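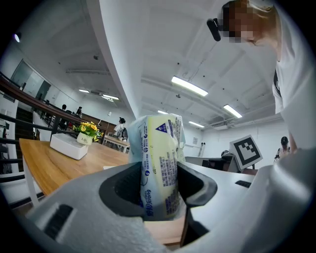 Plastic-wrapped package, upper level, Stisstead

Packing Assistants (5 positions)

Petridis seeks packing assistants for its Stisstead location. Duties include sorting wrapped goods, checking printed wrappers for tears, and boxing items for shipment. Work is performed at tables on two levels, and applicants must be able to use stairs. Shifts run 8 hours, with a paid meal break. No prior experience is required - training is provided in December.

Apply in writing to Despina Gkikas, Personnel Office, quoting reference 655.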